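Pondlow Kitchen Tabletop Set

README and data card, third revision, November

Maintained by Arsalan Ansari, Proda

Summary

Pondlow is a collection of short recordings of kitchen objects being set out, moved and put away on a white tabletop. The objects are a mix of toy food, ordinary plates and kitchenware, and a compact toaster oven. The set holds 2,000 recordings in 40 folders, one folder per layout. It is meant for work on object naming, grouping and placement in household settings.

What is in a folder

Each folder contains the recordings for one layout, a plain text file called layout.txt, and a file called objects.csv. The layout file gives the starting arrangement in two or three sentences. The objects file has one row per item on the table, with the columns name, group, color and notes. Color is entered as a common word. Shade words such as pale or muted go in the notes column, and scripts that read the color column should not expect them.

Recordings from different viewpoints are stored side by side and share a number. A suffix of a marks the overhead view and b the close view. Some close views have no overhead partner. They were kept if the main object could be identified without one.

Object groups

Food: toy fruit, toy vegetables, bottles and jars. Ketchup is filed here and not under containers, a decision carried over from the first revision.

Tableware: plates, mugs, bowls. Plates vary in size and color and are not numbered. Where two plates appear in one layout, the objects file separates them by color.

Cookware: colanders, pans, trays.

Appliances: the toaster oven. It is treated as a single object. The door, handle and knobs are not labeled separately, although the door position is recorded in the notes column when it changes.

Sample views
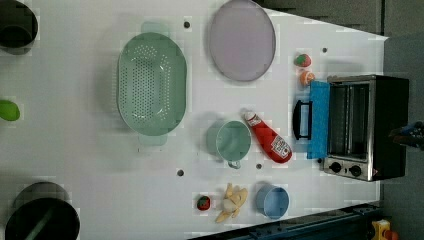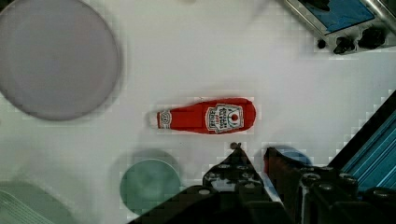
Both views are from the mixed kitchen layouts.

Naming rules

Names describe the thing represented. A toy strawberry is entered as strawberry, with toy in the notes column. Items that annotators could not agree on get a general name — fruit, dish, utensil — and the word unsure in the notes. Please leave these entries general. An earlier pass tried to settle them by majority vote and produced labels that changed from one folder to the next for the same object.

Partly visible objects are labeled if at least a recognizable portion can be seen. The rim of a plate is enough. A shadow is not. An object seen only through the oven door glass is labeled and marked inside.

The holes in the tabletop are part of the table. They have no label of their own and should not be entered as marks, crumbs or small objects. The first revision contained several such entries under food, all removed.

Surface text

Printed text is transcribed only where every character can be read. Otherwise the text field stays blank. Do not complete a label from knowledge of the product. Partial transcriptions were dropped in the second revision and have not been restored.

Placement terms

The objects file does not store coordinates. Relations are written in words from a fixed list: on, in, under, next to, in front of, behind. Left and right are avoided, as they do not carry over between the overhead and close views. "In front of" is used only with the toaster oven and means the side its door is on. For bottles, the notes column also takes upright or lying down.

Splits

30 folders are for training. The rest are divided evenly between validation and test. The split is by folder, so a layout never appears on both sides. Individual objects do recur across splits, and a test of unfamiliar objects cannot be built from this set alone.

Known problems

Pale items on the white surface have soft outlines, and the masks for these are less tight than the others. Light plates are the worst case.

Orange and peach were used inconsistently for rounded fruit in the early folders. These have been merged under fruit, pending a second look.

Two folders list a lid that does not appear in any recording. The rows are left in place to keep the numbering stable.

Related sets

Yu covers drawers and shelves and uses the same file structure. Vovness covers table clearing with larger dishes. Its color column allows compound terms, so the two files will not merge without conversion — a small script for this is in the tools folder.

Corrections

Send corrections to Arsalan Ansari with the folder name, the recording number and the row concerned. Corrections to layout.txt are applied as they arrive. Changes to objects.csv are held for the next revision.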